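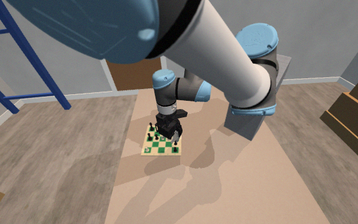 The simulated arm at the small board.

The arm doesn't get bored, they said

I've worked at Jorholm long enough to have seen two "final" versions of the packing floor, so when Lukeck came in back in May to show us what an arm could do at the setting table, I took a seat near the door and kept my coat on.

For anyone who doesn't know what I do all day: we finish and pack small chess sets. The one everybody fights over is the short game, five squares by five, because it's light and the pieces don't roll as much. Before a set gets boxed, someone at the setting table stands the pieces up on the board, looks at them, turns a few, and packs them. If a rook wobbles it goes in the tray. If the felt on the bottom is crooked it goes in the other tray. There are 24 of us across the floor and most have done a stretch at that table, and I'd say it's the best job in the building. You sit down. You can talk.

Anatole Chauvin did the presenting. Nice enough man, very good shoes. Everything he showed us was in simulation, and to be fair to him he said so at the start. The arm comes down over a wooden table, the gripper goes to the board, a piece gets picked or put. Then the same thing again from some other angle. The wall behind it is gray and clean and there's no radio.

What bothered me was how fast we went from "can it do this" to "when it does this." I watched it happen in the room. Before the coffee was poured, Anatole had the arm in simulation and management had it on our floor, and somebody from upstairs was already asking where the people from the setting table might "add more value." I have been asked to add more value before and it meant loading pallets.

Now, what I know about that table is mostly in my fingers. A knight with too much lacquer on it is sticky for a day and you feel that before you see it. A bishop that's light has a bubble in it. I asked how the arm would know about the bubble. Anatole said that wasn't in the scope of the current phase, but that weight could be looked at. I wrote that down, "weight could be looked at," and I've still got the piece of paper.

Muthoni Ondieki asked the better question, which was who picks up the pieces when it drops one. He started on recovery behavior and she stopped him. "No, I mean which of us." He didn't have an answer and I don't think it was a question he'd been asked. 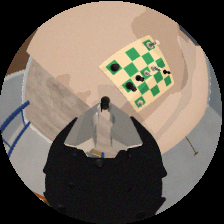 WORK / THE FLOOR

I want to be straight about the other side of this, because I get comments when I'm not.

Wafula Lema has bad wrists. He's had them for years, and the setting table is what did it, or that's what he believes and I believe him. He came out of the meeting happier than I'd seen him in a long while. His view is that nobody should be pinching the heads of pawns for eight hours, and if a gripper wants to pinch them it's welcome to. We had it out over lunch. I said you'll be pinching something else for eight hours, at the other end, and faster, to keep up with it. He said maybe, but maybe not, and at least it would be a change. I couldn't argue with a man rubbing his thumb joint while he says that, so I ate my sandwich.

So yes, some of this work hurts people and I'd be glad to see that part go. I just notice that the wrists weren't in the presentation. The number in the presentation was 2000, meaning sets a week, and it was up on the wall in a very large font. We do fewer than that now and we do them well. I haven't heard from anyone upstairs who the extra ones are for.

What I think will really happen, going by the label printer and the carton folder before it, is that the arm will do the easy part of the job. The easy part was the rest. When you've got a run of good pieces your hands go on their own, and you tell Muthoni about your sister's wedding. Take that away and what's left is the trays. All the wobblers, all the crooked felts, all day, with no good ones in between. I did a week of only rejects once when we had a bad batch, and I went home with a headache every night and saw rooks when I shut my eyes.

I said a shorter version of this when they asked for feedback, and it went into the notes as "concerns about task variety."
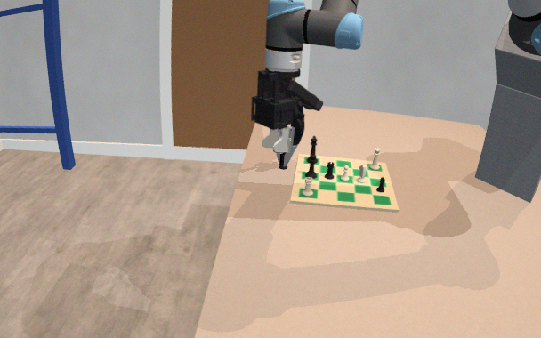
I don't blame Lukeck for any of that. They were asked to show pieces moving on a board and they've shown it. The part I'd want to see before I believed in it is our table, which has a dip in the middle from before I started, under our lights, with pieces from the supplier whose black ones come in a hair thicker than the white. We've all learned to hold those a bit differently. There's no drawing of that anywhere. I offered to bring Anatole a bag of them and he said he'd love one, and then he left for his train without it, so the bag is in my locker.

There's going to be a trial, apparently. Three months, one arm, one end of the setting table. Muthoni and I have both put our names down to work beside it. She wants to learn how to program the thing, and I think she'd be good at that if they let her, though so far the training that's been mentioned is how to press stop. I put my name down mostly because I want to be sitting there the first time it meets a sticky knight.

We've asked for two things in writing. Anyone who works next to the arm still rotates off the reject trays every 2 hours, same as now, and nobody's pay gets tied to how fast it runs. I got a reply on the first one, saying it would be "kept in mind." Nothing on the second so far. I'll post when there is.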